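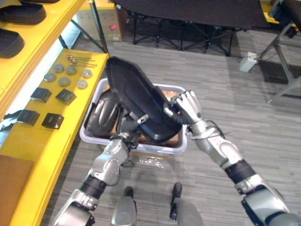

Black moulded panel held above a white storage bin on the carpet.

Moving season – taking it apart so it goes back together

Quick one this month as we're flat out. June is always like this. Phones going from eight, both vans out, and the same question on every other call: do I need to take the furniture apart before you come?

Short answer, some of it. Longer answer below, written in bits between jobs so forgive the order.

What to leave alone. Chests of drawers, mostly. Take the heavy stuff out, leave the socks. Bedside tables, fine as they are. Dining chairs, fine, they stack in pairs seat to seat with a blanket in the middle. Old wardrobes with proper joints, leave them, we'd sooner wrestle one down the stairs than have somebody's grandad's glue joints opened up with a butter knife. (Ultstead, last spring. It went back together. Sort of.)

What does need to come apart. Bed frames, always. Big tables where the legs unbolt. Corner desks. Anything flat-packed and taller than you are.

And the Zamora wardrobe. If you have one you'll know. Sold by the hundred round here when the new houses went up in Tretbridge, three doors, mirror in the middle one, and it stands 2114 mm tall. It was built lying down and then tipped up, in a room with a higher ceiling than yours. It won't tip back down in a small bedroom with the light fitting still up. Don't try it. It has to come apart standing, doors first, then shelves, then back panel, then sides, and it wants two people the whole way through.

Measure first

Before you undo a single screw, get the tape out. Narrowest point of the stairs, height over the turn, front door with the door actualy open, and the width of the landing. Write it down. Do the new place as well if they'll let you in. We had a job where everything came out of Tretbridge like a dream and then met a staircase in Ultstead that was 860 mm between the wall and the banister. Sofa was wider. It lived in the front room under a sheet for a fortnight until Pantelis Balaskas took the window out.

Door widths get measured wrong all the time. People measure the frame. Measure the gap you have when the door is open on its hinges, because the door itself eats a bit of it. If it's tight, lift the door off. Ten minutes.

Screws, bolts, dowels, the lot

Most of the calls we get after a move are about fittings. Where's the bag. Which bag. Why is there one left over.

One piece of furniture, one bag. Freezer bags with the zip top are best, sandwich bags split. Write on the bag with a marker BEFORE you fill it, you can't write on a bag with lumps in. Put what it is and which room it's going to. "Bed" is no good if you've got three beds.

Then decide where the bag goes and stick to it. Some people tape it to the furniture. Works well on anything that won't mind tape – inside of a drawer, back of a headboard. Do not tape it to a polished top, it'll lift the finish, and don't use parcel tape on anything at all. Masking tape, and get it off within a few days or it goes hard.

I'm in the other camp. All bags in one box, box goes in your own car with the kettle and the cat. You can't lose it under somthing.

If the piece has more than 30 fittings (the Zamora does, easily) split them by stage. Doors in one bag, shelves in the next, frame in a third, all three bags inside a bigger one. Sounds fussy. Then you're sat on a bedroom floor at ten at night and every screw in the bag is the right screw.

If you've got a shelf or a tray going spare, lay the fittings out as they come off, in the order they come off, and bag them at the end. Much easier to spot a bent one. Keep it out of reach of toddlers, and off the carpet – small dark bolts on a carpet are gone for good, or gone until you find them with your foot.
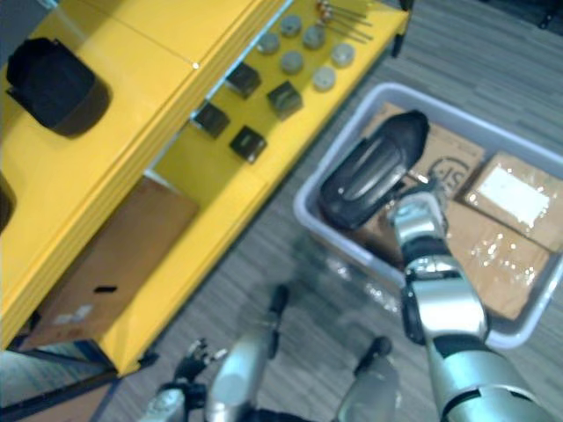
Small parts set out on the yellow shelving.

Photos. Take loads. One of the whole thing, then one of every corner before you undo it, then the back. Close up on hinges. If there are wires, photograph the wires. Nobody looks at the instructions sheet again, mostly since it went in the recycling years ago, and a phone picture of how the hinge sat will save you half an hour. If you do still have the sheet, it goes in the bag.

Mark the panels too. Pencil on masking tape, on the side that won't show. L and R, top and bottom, and an arrow for which way faces front. Left and right as you stand looking at it. Say so on the label if two of you are doing it, we have seen marriages wobble over this.

Tools you need, and it isn't many:
A cross-head screwdriver that fits the screws you've got, a worn one will chew them up.
Hex keys, a full set, not the one that came in the box.
A rubber mallet, or an ordinary hammer with a folded tea towel over it.
Small tub for whatever you're undoing right now.
Old blanket to lay panels on.

Go easy with the drill. Fine for getting long screws out. For putting them back, chipboard strips in a second and then the screw just spins. If one's already spinning, matchsticks and a dab of wood glue in the hole, leave overnight, try again by hand.

Cam fittings (the round ones you turn with a screwdriver). Half a turn and stop. If it won't let go after half a turn, turn it the other way. Don't force them, they're soft metal and the slot rounds off.

Loading

Panels travel on their long edge, upright, blanket between each. Never flat with boxes on top. Mirrors same, upright, and tell us which ones are mirrors because under a blanket they all look alike. Glass shelves come out and go in the car. Mattresses want a bag, we sell them, or any thick polythene without holes.

Plastic boxes with lids are good for cushions, toys, kitchen bits. Don't fill the big ones with books. The box will hold. Your back won't, nor will ours. Books go in small boxes, spines down, full to the top so the lid doesn't cave.

Empty boxes nest, so if you've any left over, stack them and chuck them in last. They're handy at the other end for all the odds and ends that turn up when the room's bare.

At the other end

Beds first. Always beds. Before the telly, before the boxes, before you ring anyone to say you're in. Then curtains if you're on a main road. Wardrobes can wait until the next day, and should, you build them crooked when you're tired.

Don't do everything up tight as you go. Get all the screws in loosely, square it up, push it where it's going to live, then tighten. And fix tall things back to the wall. The bracket from the old house will do if it came with you, but buy new plugs, the old ones stay in the old wall.

If we've taken it apart for you, we put it back together, that's in the price. If you took it apart and would like us to put it back, please say so when you book and not when we're folding the blankets up. We'll do it if there's time. There often isn't in June.

Odds and ends

Lost a fitting? Pantelis keeps a drawer of leftovers at the Cendton yard, hinges, cams, shelf pegs, bed bolts. Bring one that matches if you can. Free, put something in the tin.

Blankets – we're short. If you had a job with us in spring and there's a grey blanket in your airing cupboard you don't recognise, it's ours. Drop it at Cendton any time before 2 and someone will be there.

Box returns are still on. Flat, dry, no tape hanging off please. We take them back from Ultstead and Tretbridge if the van's passing, just ring in the morning.

Bookings for the end of the summer are filling up, mornings especially. Afternoons easier. Next issue is pianos, if I get round to it.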